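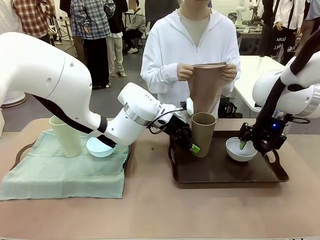 Tray settings for the snack table: your questions
Page kept by Edileuza Brito, Fagundes tea room, Dedville

What is in one setting?
One tray, one cloth napkin, one tall paper cup and one small bowl. Please do not add spoons, we bring them later with the food.

Which colours go together?
Green cup and blue bowl go on the green napkin. Brown cup and white bowl go on the beige napkin. Some helpers ask if they can mix them. I prefer no, but on a busy Saturday I will not say anything.

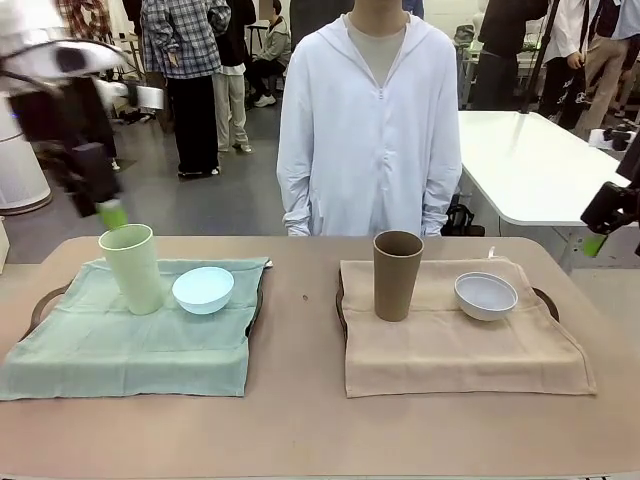 Green and beige settings, side by side on the long table.

Does the napkin go under the cup or beside it?
Under. Open it, lay it over the tray and let the edges hang a little. You should still be able to find the handles with your fingers.

Should the napkins be ironed?
Only if they were folded in the cupboard for a long time. Soft folds are fine. Evie Blackburn irons all of hers and they look beautiful, but it takes her the whole evening.

Where does the bowl stand?
To the right of the cup, for everybody, also for left-handed guests. They can move it themselves.

Can I carry the tray with the cup already full?
Please don't. Carry it empty and pour at the table. The paper cups are tall and they fall easily on cloth - I learned this with hot chocolate.

How many cups do I order?
For the May afternoon we ordered 200 and had 16 left over. The leftover ones are in the tall cupboard, use these first.

How do I wash the napkins?
Cold water, green and beige in separate loads. The green ones lost some colour the first time we washed them warm.

Who do I ask if something is missing?
Wagner Batista has the key for the cupboard. For bowls, write to Rogério Lopes before you buy new ones.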